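The list, and why I have given up on it

25 June 2018

I have written a shopping list every week for 19 years and I have never once come home with what was on it. Last week's said onions, bin bags, rice, "something green". I came back with crumpets, a birthday card for no one in particular and two kinds of mustard. The onions are still at the shop, as far as I know.

Urmila Solanki, who lives upstairs and owns a label maker, told me to write mine in aisle order. I did. Then they moved the aisles. 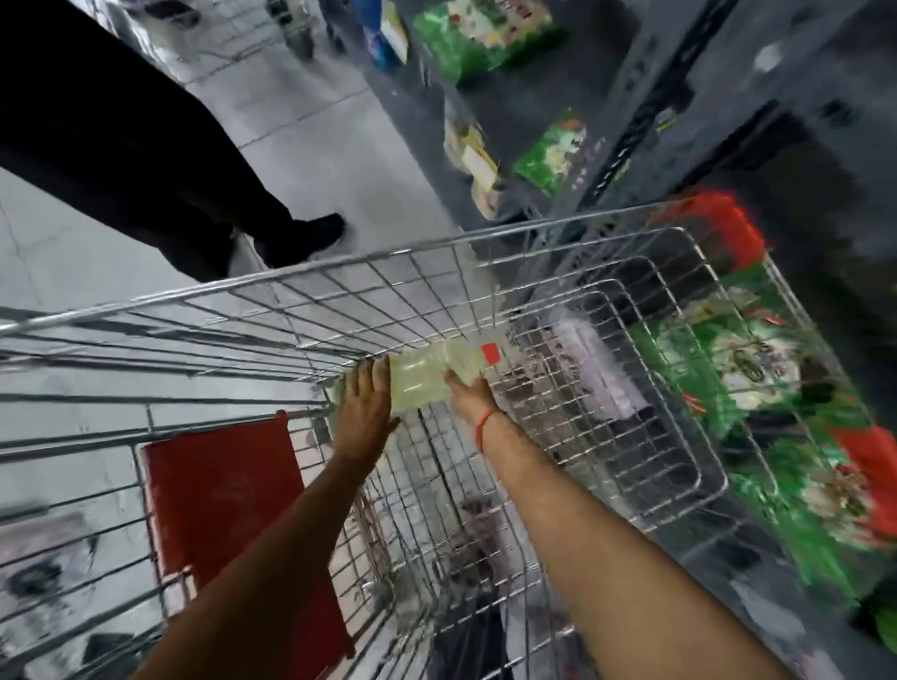
Into the trolley it goes.

So I'm trying her other idea, which is no list at all and the same seven dinners until Christmas. Tuna pasta has come up twice already and it's only the first week. Maite says she'll visit in March, when the menu changes. I've asked her to bring onions.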